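Flimell Revises Storage Standard for Flat Plastic Sheet

May 28, 2019

Flimell has issued a revised storage standard for flat plastic sheet held in unheated warehouses. The document replaces the previous edition in full and applies to clear, tinted and frosted grades supplied in cut sizes.

The main change concerns stacking. Sheets may still be stored flat, but the number of supports under each pallet has been raised to 5, spaced evenly along the long side. Vertical racks remain acceptable if the sheet is held along its full lower edge. Leaning sheets against a wall is no longer permitted for any period longer than one shift.

The revision follows a review of 3,689 delivery records from the company's warehouses at Fullside and Ung. Edge damage was the most common reason for a return, ahead of surface scratches and bowing. Returns for bowing were concentrated in thin sheet that had been stored flat on uneven supports.

"Most of the bowed sheet had been stacked correctly on the day it came in," said Cuiping Yuan, who led the review. "It was moved later and put back on whatever supports were free."

Protective film must now stay on both faces until the sheet is cut. Film that has been exposed to direct sunlight for more than 11 weeks is to be tested on a corner before the order ships, as the adhesive can harden and leave residue. Paper interleaving is allowed as an alternative for indoor stock only.

Labels are to be placed on the short edge and must show thickness, grade and date of receipt. Handwritten labels will be accepted until the end of September. 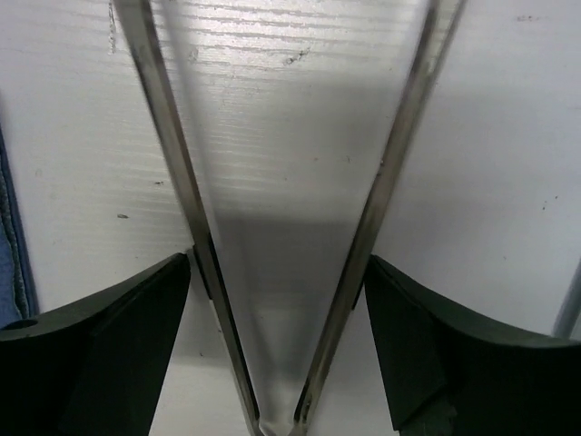 Vol. 11, No. 2

Metal-edged pieces are covered in a separate section. Translucent sheet held between metal bars should be kept apart from loose stock, and tapered pieces should not be stacked with the narrow ends together.

Plurent, which distributes Flimell sheet to sign shops and builders, will adopt the standard without changes. Ansel Nakamura, operations manager at Plurent, said new racks had been ordered for one site and that existing racks would be refitted elsewhere.

Copies of the standard are available from Flimell branch offices.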